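Search this journal Go Advanced search

Home Current issue Back issues For authors Contact

4. The open day at Plurkden

4.1 Getting there and setting up

I should say first that I had never meant to write a section on an open day. The plan for the paper was to compare teleoperated and scripted handling of small household things, write up the bench trials and stop. Then Plurkden asked whether we would bring the two-armed rig along in July 2022, and I said yes before I had thought about what it weighs.

We spent most of the day before getting it level. The floor of the hall slopes a little towards the big doors (you don't notice it walking, you certainly notice it when a rail starts creeping) and we ended up shimming one end with folded card from a catering box. The arms ran the Gukex controller described in Section 2, with the same grippers and the same gains as in the bench trials. I was tempted to turn the speed down for visitors. In the end I left it, partly out of stubbornness and partly so that anything odd could be compared with what we already had.

The day ran on a simple pattern. A visitor came up to the barrier, I or one of the students explained what the arms were going to try, and then one of us took the leader handles and did it. Later on we let visitors take the handles themselves, which was far more popular and far harder on my nerves. Sessions were 15 minutes, with a short break after each to check the fingertips and let the motors have a rest. By closing time the counter on the controller stood at 452 gripper closures. That includes the idle opening and shutting that people do when they first get hold of the handles. Everybody does it. I do it.

4.2 What was on the table

Bench trials are tidy affairs. We use grey foam, even light and one object at a time, and the cameras on the wrists have an easy life. For Plurkden I wanted something closer to a kitchen table on an ordinary afternoon, so I brought a printed cloth from home, white with grey leaves and ferns and orange flowers all over it, and we worked on that. The objects were the sort of thing that ends up in the drawer by the back door: kitchen bits, key tags, rings, a cloth for wiping up.

The one that caused the most trouble was a utensil made of coiled wire on a light blue handle. Wire is miserable for a gripper. The loops give when you press on them and spring back when you let go, and there is hardly any surface for the tips to meet across. From the wrist view it gets worse, as you can see straight through the thing to whatever lies beneath, and on a patterned cloth that means thin shiny curves laid over thin grey ones. I had warned the students that it would be hard. I hadn't realised it would be hard for me.

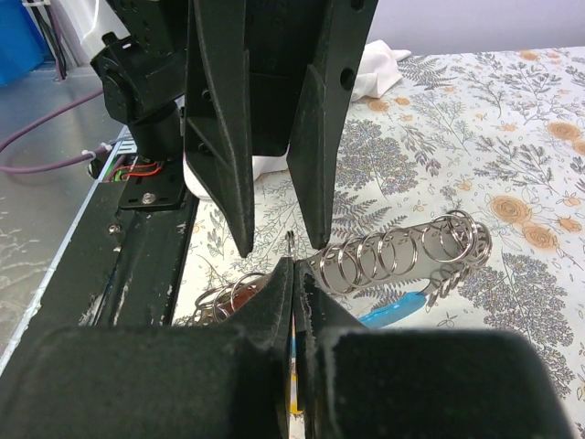

Most visitors went for the handle first, quite sensibly, and then found that the fingers came down at a poor angle and pushed it along the cloth. The ones who did better had stopped looking at the screens and were leaning over the barrier to look at the real table. I can't blame them. The wrist cameras sit very close behind the fingers, so the fingers themselves take up a good share of the view, and when both arms come together over the same spot you are looking at one gripper past the tips of the other. An experienced operator learns to read this. You start to judge depth from how one tip passes behind another, and after a few weeks you hardly think about it. Somebody who has had the handles for a minute or two sees a lot of black metal and a bit of tablecloth.

(I say metal out of habit. I am talking about how it feels from the operator's chair, and I make no claim about finger materials in this section. See Section 2 for those.)

A retired bookbinder, or so she told me, asked why we didn't simply put a camera on the ceiling. We do have an overhead view in the bench trials, and I explained that it was switched off for the day so that the conditions would match the harder half of our data. She thought this was daft. I have come round to her view somewhat, and for the next public session I would leave it on and let people choose.

4.3 The key tags

After lunch we moved on to the key tags. These are the plain plastic sort with a little window for a paper label, in several bright colours, and they come with split rings. I had put them out as an easier task, on the grounds that they are flat and colourful and cheap enough to lose.

What I had not allowed for is that the rings find each other. Tip out a handful and within a few goes they have hooked themselves into a bunch, and picking up one ring means picking up its friends as well. The bench protocol says "grasp target, lift clear, place in tray", and it assumes that the target is one thing. With the rings that assumption falls over straight away. If you lift a ring and three others come too, has the grasp failed? We argued about it at the side of the table while a queue built up, and settled on counting it as a grasp but never as a clear lift. The bench data from Melis, which used the same tags, was scored again afterwards in the same way.

Two arms help a good deal here. One gripper can pinch a ring upright while the other waits with its fingers open over the tags and comes in when there is something to take hold of. Figure 3 has that kind of arrangement, with a ring standing up between the closed tips of one gripper and the second gripper open around the bunch, and the wire loops of the blue-handled utensil still lying nearby. Its rod runs underneath the hanging rings, which shows how little spare room there was on the cloth by then.

I would like to be able to say that visitors discovered the two-handed approach for themselves. A few of them did. Children got there fastest, I think as they treated the left and right handles as their own hands from the start, and went at the tangle the way you would go at a knotted necklace. Adults tended to park one arm and forget about it. One man used only the right arm for his whole session and was very pleased with himself, and he did get the yellow tag out, so fair enough.

Figure 3. Key tags and rings between the two grippers, on the printed cloth.

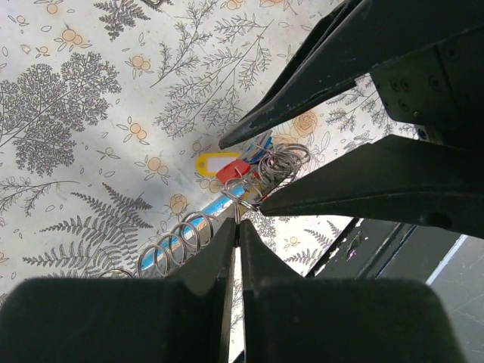 4.4 What I took home from it

There isn't a proper experiment in any of this. We had no control over who came up or how long they had been watching before their turn, and I was talking nearly all the time, which must have changed what people did. I haven't put the open day in the results tables and I don't think anyone else should lift numbers from it. It did change three things in how we worked afterwards, though.

The cloth stayed. From October we ran all the bench trials twice, once on foam and once on a printed cloth, and Section 5 gives both. The cloth also moves, I should add. It rucks up if you drag something across it, and you have to smooth it down between attempts or the next person starts with a fold in the wrong place. We ended up holding the corners with clips.

The second change is in the scoring, as above. Tangled lifts now have a column of their own.

The third is smaller. I had always checked the fingertips at the end of a day, with a torch and a bit of lint-free cloth, and written down anything new. With so many hands on the handles I started checking in every break, and it turned out to be worth the bother — the inner faces pick up scratches from wire and rings much faster than from anything plastic, and a scuffed tip reflects differently in the wrist view. Brestilia, who supply our spares, will make up a replacement set in up to 400 finishes if you believe the leaflet. We have stuck with plain black.

I would do another open day. I would bring a second person just to talk, put the overhead camera back on, and give the wire utensil to people who ask for something difficult. The shims are still in the box with the rail.

Comments

Reader comment: Nice to see a methods paper own up about the tablecloth. We had the same business with thin wire over a busy background and in the end trained on nothing else for a month. Did you try turning the cloth over to the plain side as a halfway condition?

Author reply: We didn't, and I wish we had. The print shows through a bit on ours but it would have done.

Reader comment: Is the re-scored data for the rings available anywhere? The link in Section 2 gives me the old version.

Reader comment: I was there with my two. The younger one is still talking about the key rings. Are you coming back next year?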